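Guest Room Sort, Part 3: The Bed Layout

Posted by Kazue Oda
Nov 16, 2022

The guest room at the Brokitmont apartment had been used as storage for 1461 days, four full years with one leap day in them. Clearing it took most of October. Furniture and books are covered in parts 1 and 2. The pages from here on deal with small loose items, the kind that end up in drawers and coat pockets and have no fixed place.

The method is the same for every batch. Large items go at the head of the bed, against the wall. A towel goes down in front of them as a work surface. Small items go on or near the towel, where they can be checked one at a time and assigned to a bin. The bins are Plokley stacking trays, size 8, with a paper label on the short side. Anything without a bin by the end of the session goes back into a bag and is sorted again with the next batch.

Batch 3: bags, headset box, desk and bathroom items
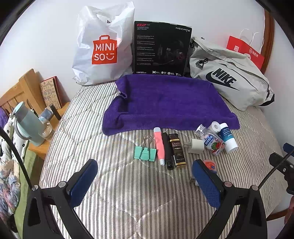 Back row: MINISO bag, box for the EDIFIER HECATE G2 headset, gray Nike bag, red paper bag. Purple towel folded in front, with the binder clip and the USB power adapter among the items on the quilt.
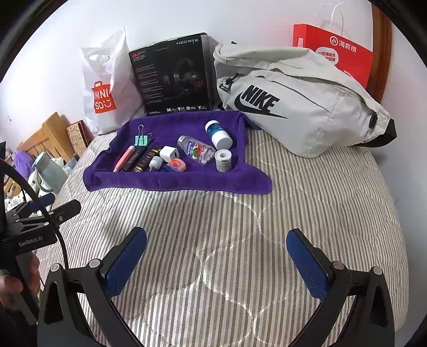 Towel spread flat, small items on top. The tape, the pill bottle and the clear bottle with the silver cap are on the right side, the pink highlighter and the clip on the left.

Bin assignments

Binder clip, highlighter: desk tray, top level.
Battery: hall drawer, in the divided box. Batteries are tested before storage and dead ones go to the drop-off at the Clutberg recycling counter.
USB charger and plug adapter: cable tray. Chargers are stored without cables and matched by rating when needed.
Medical tape: bathroom cabinet, second shelf.
Pill bottle: checked for date, then bathroom cabinet, top shelf.
Product boxes: kept flat if the warranty is still running, otherwise recycled.
Shopping bags: one of each size is kept – the rest go to the Tanabe shop for reuse.

Running total

The bin list now stands at 118 entries. It is kept as a plain spreadsheet with columns for item, bin, shelf and date checked. Duplicates are entered on one line with a quantity. Part 4 covers cables and spare keys.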